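Contents Preface Previous chapter Next chapter Index

Chapter 3
Teaching a Task by Demonstration

3.1 Two ways to show a robot what to do

Most industrial arms are still programmed point by point. A technician moves the arm to a position, stores it, moves to the next, and writes the logic that joins them. The method works well when every part arrives in the same place at the same angle. It works poorly for small parts with loose leads, where no two parts lie alike and the list of stored points never covers the case at hand.

Demonstration replaces the list of points with a set of recorded examples. A person performs the task through the robot, and the system stores the sensor readings together with the commands that were given at each step. A control policy is then fitted to those records. This chapter covers two methods of recording. In hand guiding, also called kinesthetic teaching, the operator holds the arm and moves it directly. In teleoperation, the operator stands apart from the arm and drives it with a second device.

Hand guiding needs little equipment, and the operator feels contact forces through the arm. Its main fault is that the operator's hands and sleeves often enter the camera view. They will be missing at run time, and a policy fitted to those pictures may come to depend on them. Teleoperation keeps the view clean but gives up most of the sense of touch, unless force feedback is added.

The running case in this chapter is the Tronedel cell, a parts-handling station fitted with a two-finger gripper and a wrist camera. The task is to pick up a miniature component with attached wires from a tray and transfer it to a second container. The operator drives the arm with a Zolico leader arm, a scaled copy of the working arm whose joint angles are read and sent across 28 times per second.
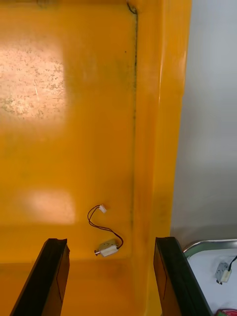
Does the operator need to repeat the same motion in every demonstration?
Small differences are useful, provided the goal and the order of steps stay the same. A set of identical motions teaches the policy very little about how to recover from an error.

3.2 What a demonstration must contain

A usable record begins before the fingers reach the part and ends after they have released it and withdrawn. Records trimmed too closely leave the policy with no examples of the approach. In the Tronedel cell, each record holds the wrist camera stream, the joint angles, the gripper opening, and the leader arm command, all stamped from one clock.

The training set used in Sections 3.4 through 3.6 holds 800 demonstrations made by 2 operators. Starting positions were varied over the tray floor, and the wires were laid afresh before each run. Failed grasps were kept and marked as such. Their use is taken up in Section 3.5, along with the Hartono labeling scheme.

Contact: Trollard Technical Press, Textbook Office | Copyright 2024 Trollard Technical Press | Back to top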